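Grimuvine Opens 14 New Walking Trails, Most of Them Uphill

GOTAU, July. The Grimuvine trail network, until now best known for being hard to find, opens 14 new walking routes through the hills above Gotau this month. The longest climbs 2,630 feet to the Vlachou ridge, where walkers can enjoy a broad view of the parking lot they left that morning.

The routes were laid out by Potia, a regional outdoor company that has spent the past two years clearing brush, fixing drainage and asking goats to move. It has also put up 117 new signposts. The old network had four, and two of them pointed at each other.

"We listened to our visitors," Potia said in a statement. "They told us they were lost."

Every route starts at the old Gotau rail depot, where there is free parking for 400 cars, a water tap and a bakery that sells out by 9 a.m. and is not sorry. Trails are graded easy, moderate and Vlachou. Dogs are welcome on a leash. Strollers are welcome on the first half mile, after which the path becomes a matter of opinion.

A printed map comes free with any purchase at the depot shop. It folds out to the size of a small tablecloth and has been tested in wind, with mixed results. Potia expects to print a second edition with the lake in the right place.
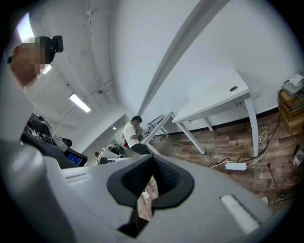 The easy routes stay open all year. The ridge closes at the first snow and reopens when Potia can find the gate. Overnight camping is allowed at the lower meadow with a permit, available at the depot until 4 p.m. Campfires are not allowed anywhere, including the spot where everyone has one.

Guided walks leave the depot each morning at 8 and return in time for lunch, or a late lunch.

About Potia
Potia builds and maintains walking trails in the Gotau area. It also rents snowshoes.

Press inquiries: Potia trail office, Gotau rail depot, second door on the left. Please knock hard.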